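Okay, kitchen reset thread, because I finally gave up pretending the stuff on the table was going to sort itself out. Started with a coffee and no plan.

Rule for this round: everything little that has drifted into the kitchen gets picked up once and gets a decision. Keep it here, move it to another room, or bin it. No "I'll just set it here for now" pile. (The "for now" pile is how I got here.)

I gave myself 60 minutes. Embla Løken told me to set a timer and she's right, I wander. Last November I stopped to read old recipe cards and lost the whole afternoon.

Small things are so much slower than big things! A pot has a home. Half a sheet of stickers and a spare fuse do not have a home.

Photos from the middle of it

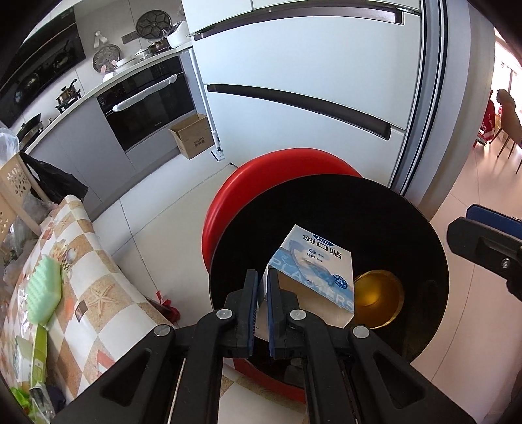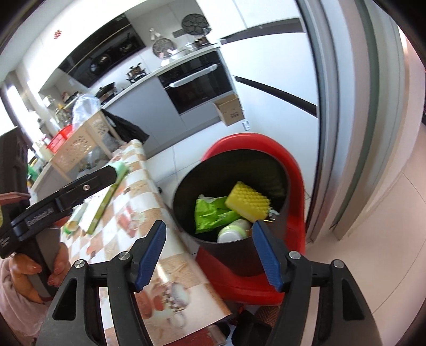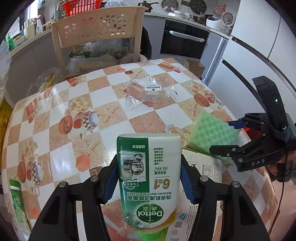
Orysia Stasiv

So, the plasters. They're on the tray on the red stool, and the stool is not where plasters live. I'm putting them in the drawer by the stove, seeing as that's where I burn and cut myself. The bathroom never made sense for them, I'm not running down the hall with a bleeding thumb.

Sponges: the yellow bumpy one is in the red bin and I feel fine about it. I get attached to sponges for some reason – they go from dishes to counters to floors to "outdoor things" and never leave. New policy, dishes then counters then goodbye.

The green bumpy one on the table stays. I like that dimpled kind for the sink, it gets into the corners.

Washing machine cleaner goes to the laundry shelf. The label on this Dettol one says 6 in 1 and 99.99% and I still only think about it when the towels smell weird. I've put a reminder in my phone now. We'll see.

Somebody asked what bin that is. No idea, sorry! I just like a swing lid, you can leave it tipped back while you're clearing and then close it when people come over.

Went over the timer, final time was 165 minutes, but that includes lunch and a long call with Taras Kravchuk about his boiler.

Still to do: the jars and bottles on the counter. I know. There are sauces there I bought for one dinner. Tips welcome, especially from anyone with a long counter and not much cupboard.

Also if you have a good spot for tablecloths tell me, mine are all in a suitcase right now. Going to put the rice on, back later with the jars.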